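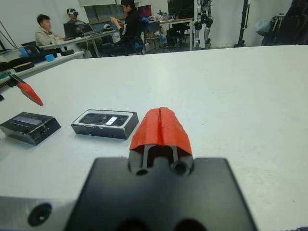 The Gronum fingertip cover set is a soft replacement tip for two-finger parallel grippers, sold by Fila for bench and teaching work. Each cover slides over a thin finger rod and is held by one screw from the back. Closed, a pair of red covers meets in a single wedge with a straight seam down the middle, and the narrow end lets the gripper get in beside low objects such as the two black boxes on the white table. The wide end gives more contact area for parts that need to be held flat.

What is in the set
2 pairs of covers, red
7 screws (includes spares)
1 hex key
1 printed fitting sheet

One set is enough for a two-arm station. If you run a single arm, the second pair is your spare.

Fit
The covers fit the Çınar finger rod, old and new versions. They also fit most third-party rods with the same bore, but please check the drawing before you order. We do not supply the rods or the mounting block. Rods that have been bent or filed down may leave the cover loose, and a loose cover will turn under load.

Colors
Red is the stock color. Black can be ordered but takes longer to ship. Most customers stay with red, as it is easier to pick out in wrist camera video when the finger rods and mounting block are black.

Installing
Open the gripper fully and cut power to the arm. Take off the old tip and wipe the rod with a dry cloth. Push the new cover on until it stops, then turn the screw until it is snug. Do the second finger, close the gripper by hand, and look at the seam. If there is a gap at the point, loosen both screws, press the tips together and tighten again. After any change of tips, run your zero routine before going back to teleoperation or recorded playback.

Care
Wash with mild soap and water. Alcohol wipes are fine for occasional use. Do not use acetone. Replace the covers when the inside faces look shiny or the point has started to split. Dust on the inside faces cuts down grip well before the material wears out, so clean them first if parts begin to slip.

Price and shipping
$35 per set. Orders ship from our Kovcombe warehouse. Unopened sets can be returned for a refund. Opened sets can be exchanged if a cover is torn or does not fit a rod on the supported list.

The screw was changed to a longer type in January. Older sets use the short screw, and the two should not be mixed on one gripper.

Page updated July 10, 2019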